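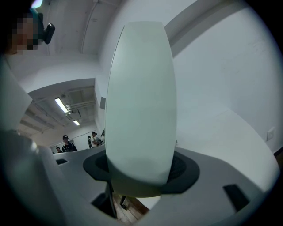
The Bastis from Grivuto is a plain rectangular work table with a round cable grommet. I bought mine in July for sorting paperwork and have used it daily for 11 weeks.

**Assembly.** The legs bolt to the underside with the supplied hex key. The instructions are clear except for step four, where the left and right brackets are drawn the same way around. Check the stamped letters before tightening.

**Height.** Listed at 730 mm, measured at 728 mm on a level floor. It suits most office chairs, though armrests set high will touch the front edge.

**Stability.** Good for writing and laptop use. With a load of 17 kg at one corner there is slight sway – noticeable if you type hard, otherwise not. Retightening the leg bolts after the first week reduced it.

**Surface.** Smooth, low glare, wipes clean with a damp cloth. Plastic folders slide on it more than I would like. Pencil marks come off; ballpoint needs alcohol.
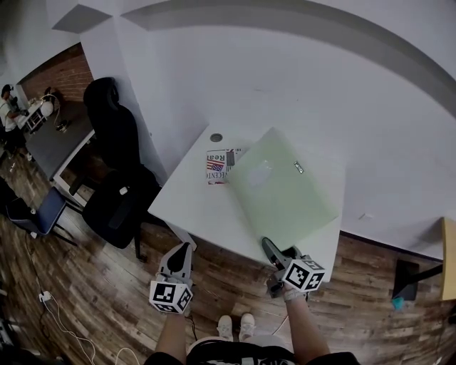 A reader who owns the older version wrote that the grommet on hers worked loose within a month and that a turn of tape under the rim fixed it. Mine still fits tightly, but the lid has to come out completely to pass a larger plug.

I also tried the Grotel equivalent. It is heavier, sways less, and has no cable opening at all, so for a desk against a wall I would still buy the Bastis. Replacement feet are sold separately.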